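Week 4 handout: Recognition of states
Instructor: Elīna Žukauskas

Terms for this week
Recognition: one government's formal statement that it accepts another as a state.
Normalization: setting up ordinary relations, such as embassies, flights and trade, after a period without them.
Mediator: a third party that carries offers between two sides.

A government can trade with a neighbor for years and still not recognize it. Liaison offices often come first, and embassies follow later. Mediators may offer aid or arms sales to move things along.

Reading: Parsons, chapter 12. The response paper is up to 300 words, due before section. Yến Ngô's group presents on liaison offices.
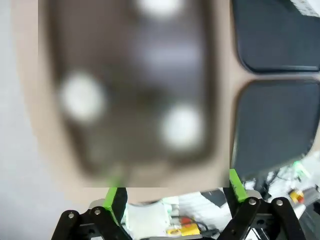

Does a trade agreement count as recognition?
Usually it doesn't. Most governments treat recognition as a matter of intent, so a trade text can include a line stating that none is implied.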